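Heserano Teardown Notes – README

Welcome! Heserano is a growing set of notes on taking old desktop towers apart without wrecking the bits worth keeping. It began as one page on drive bays and now covers 244 steps, from side panels to sockets.

What's inside
steps/ – one text file per step
parts/ – names for every clip, latch and caddy we mention
photos/ – bench pictures, sorted by part of the case

Lay the tower on its side before you start. It's so much easier to see where the cables run! 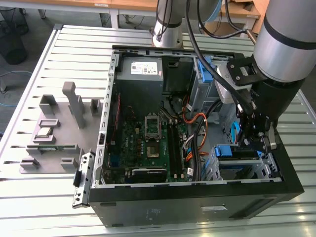 Power and SATA cables come off first, then the drives, then the cards. Memory stays in until the drive cage is clear. Blue plastic in these notes nearly always means "made to be moved by hand", so look for it before you reach for a screwdriver.

Drive caddies have their own folder (parts/caddy), and it's my favorite. Hold the caddy by its frame and keep your fingers off the gold contacts.

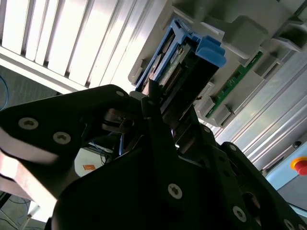 Blue drive caddy in the light gray chassis, handle tab at the upper end.

Changes
12/14/23 – split the caddy steps into 20 shorter ones, fixed file names in parts/

To do
Socket bracket steps still need a second read. Corrections are very welcome – send them to Obaidul Weerakoon.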